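Lotden Road Co-op Store
Minutes of the monthly floor meeting, February

Meeting opened at 2:10 p.m. in the stock room, the office being full of rice.

1. Minutes of last meeting
Accepted. Lise Perron asked that "lively discussion" under item 4 be changed to "argument." Changed.

2. Freezer
The Uliser freezer is humming again. The repair firm quoted 320 to look at it and would not say what looking involves. Agreed to get a second quote, and in the meantime to stop kicking it.

3. Deliveries
The Melis order came in short by one carton of biscuits and over by 60 packets of birthday candles. Melis will credit the biscuits. They do not want the candles back. Candles to go by the register until further notice, or until everyone in the neighborhood has had a birthday.

4. Drinks shelves
Longest item of the day. A customer told Lise her soda left a gray ring on her blouse. Lise went and ran a finger along the shelf and reported the results to the meeting, with the finger.

Points agreed:
- Bottles get wiped one at a time, held by the cap, with the cloth taken right down to the base. Flicking a duster at the front row does not count as cleaning and never did.
- Cola stays on the left, the green bottles on the right. This was settled in the fall and is not being reopened.
- Back rows get done too. Dust does not check which bottles sell first.
- Chips come off the shelf before anyone sprays anything near them.
- Handwritten price tags that have gone yellow to be written again, in figures a stranger can read.

There was a proposal to buy a box of 200 disposable wipes from Zavgate. Defeated - the cloths we have work fine when somebody picks one up. Cloths to be washed weekly and hung on the hook, which is there for that purpose.

The green bottles getting their turn with the cloth, next to the Thums Up: 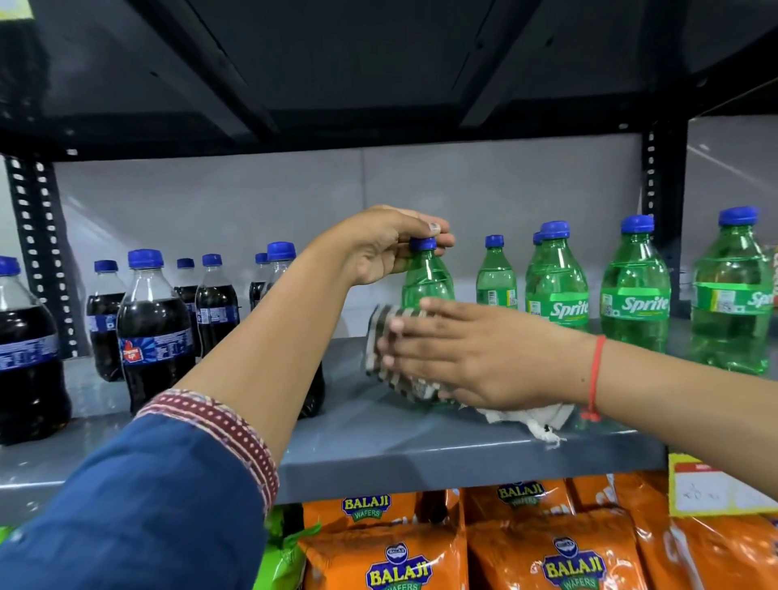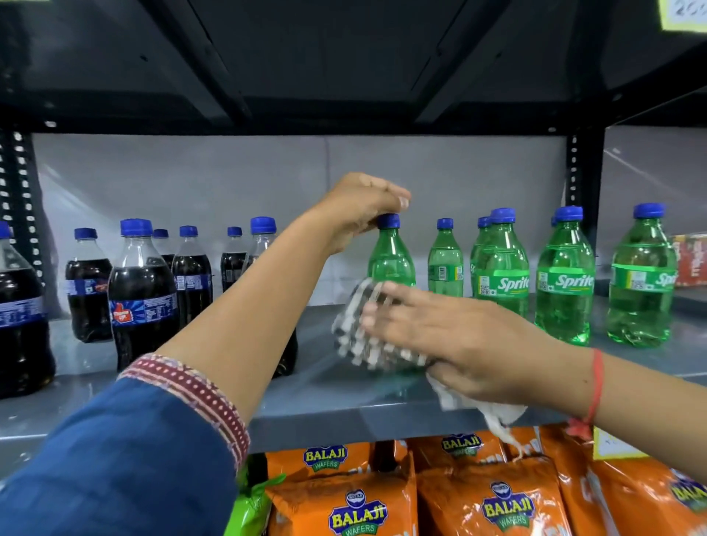
5. Rota
Lise has drawn up a new cleaning rota with drinks shelves in the first column, in capitals. Swaps are allowed if both names are written down. "I told someone" is not a swap.

6. Any other business
The back door sticks. It was noted that it stuck last February as well. Lise to bring a plane from home.

Request for a second stool behind the register. Carried over to next month, with the stepladder.

Closed at 3:25 p.m. Leftover tea biscuits were not minuted.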